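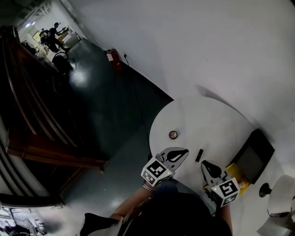
Most failed recordings are lost in the first second, according to a reader's note sent in on the previous edition, which asked for the start and stop procedure to be moved ahead of the task descriptions. The order has been changed accordingly. Section 5 now covers the hand-held grippers from start-up to saved recording, and the task sheets follow it.

Reading time: 5 minutes

5. Recording a tabletop task with the hand-held grippers

5.1 Scope

This section applies to the Vastum two-hand kit used with the Mivireo recorder software. It covers tasks demonstrated by one operator at a table. Remote control of the Skorkholm arm is covered in Section 6.

The arm will repeat the motion of the gripper fingers, including hesitations and corrections. Rehearse the task with the grippers in hand before recording.

5.2 Preparing the table

1. Place on the table the objects named in the task sheet. Other objects may stay if they are outside the reach of both grippers.
2. Route cables away from the working area and away from the operator's feet.
3. Set the objects in their start positions. Small parts should be at least one hand width from the table edge.
4. Check the lighting. Strong reflections on the tabletop can hide the marker patterns.

NOTE: A round table has no front edge to align with. Choose a standing position, mark it on the floor with tape and use it for every recording in the set.

5.3 Preparing the grippers

1. Inspect the marker cube on each gripper. The faces must be clean and the printed patterns undamaged.
2. Switch on both grippers and wait for a steady green light on each. A blinking light means the gripper has not paired with the recorder.
3. Squeeze and release each handle fully, 5 times. The width reading in Mivireo must return to zero on every squeeze.
4. Put on the head camera and tighten the strap. Look down at the table and confirm on the preview that both cubes are in view with the hands in the rest position.

CAUTION: Do not lift or carry a gripper by its marker cube. A cube that has shifted on its mount must be recalibrated (Section 3) before further use.

5.4 Recording

1. Stand at the floor mark. Hold the left gripper in the left hand and the right gripper in the right, fingers pointing toward the center of the table.
2. Hold still and start the recording with the foot switch. Keep still until the tone sounds.
3. Perform the task at an even speed. Move the head slowly, and look at the object being handled.
4. Approach each object with the fingers open. Close, pause briefly, then lift.
5. When passing an object between grippers, close the receiving gripper fully before opening the other.
6. Return both grippers to the rest position and press the foot switch again.

NOTE: Keep sleeves, straps and loose clothing clear of the cubes. If a cube is covered for longer than 388 milliseconds, the software flags the recording.

CAUTION: Stop at once if a part falls from the table. Do not reach for it while recording - discard the take and reset the objects.

5.5 Checking and saving

1. Open the take in Mivireo and play it at normal speed.
2. Look for gaps in the left and right tracks. Short gaps are filled automatically; flagged gaps are not.
3. Accept or discard the take. Discarded takes cannot be recovered.
4. Reset the objects, varying their start positions within the limits on the task sheet.

A standard set is 42 accepted takes. The recorder holds 3,830 takes before older sets must be moved to other storage.

5.6 After the session

Switch off both grippers and place them in the charging cradle with the fingers open. Storing them closed wears the finger pads. Wipe the marker cubes with a dry cloth only.

Replacement pads and cubes are supplied by Lim. Quote the number on the inside of the handle when ordering.

Contact Vastum Support | © Vastum. All rights reserved. | Back to top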